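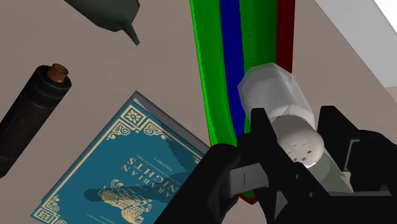 Can a machine clear the table after dinner yet? Mine can't, and after an October afternoon in Skarkmont I'd put the date at which one will a good deal later than the brochure does.

Print this page | E-mail this page

The open day was at Semeniuk, who build simulated homes in which arms practice chores before anyone lets them near real crockery. I went on the Saturday, paid 4 dollars to park, and was handed a lanyard and a cookie. The cookie was the most finished product in the building.

The software is called Fesitano, and the demo was a tidy-up: salt shaker, book, bottle, that sort of thing, each to be picked up and put somewhere more sensible. The screens gave you the arm's close-up view or the whole room, as you liked. We watched 18 attempts. The machine managed 17, which got a round of applause, and took so long over them that two people left to feed their meters. I clear a table in less time while complaining.

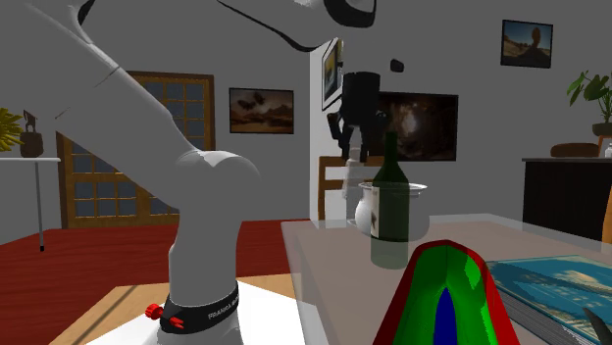
Rostislav Zelenák thought I was being unfair. Speed was the easy part, he told me over the second cookie, and he would gladly let a slow machine work all night if it never broke a glass. I asked who would be sleeping through the motor noise. He said he wore earplugs anyway.

The shop-floor half of the tour was more convincing. At Petovdale, across the yard, an arm moves identical cartons from one belt to another and had shifted 177 by the time we were herded past. Cartons don't roll, and the shelf is in the same place every morning. My kitchen offers no such guarantees.

Parking is behind the main hall. Bring exact change.

Print this page | E-mail this page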